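I Went to Watch a Robot Play Cards, and I'd Go Again
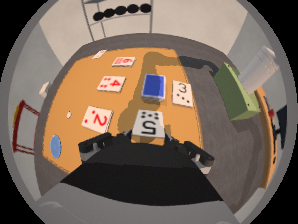

So is a card-playing robot worth giving up a Sunday afternoon for?
I think it is, as long as you go for the slow parts.

The open day at Stolura ran 90 minutes, and a lot of it was simulation up on a big screen (orange mat, blue-backed deck, number cards, one black gripper). Roscoe Boateng, who ran our session, kept apologizing for the pace. Please don't! I could have watched it fuss over one card all day.

My gripe is with the sales talk. We got nearly 70 slides on how Obi will change everything, and I couldn't tell you one of them now. Charito Bautista, sitting next to me, gave up and went for coffee. Show people the gripper and the cards, let them ask dumb questions, and skip the speech. I had six questions saved up and only got to ask two, so I'm signing up for the next one.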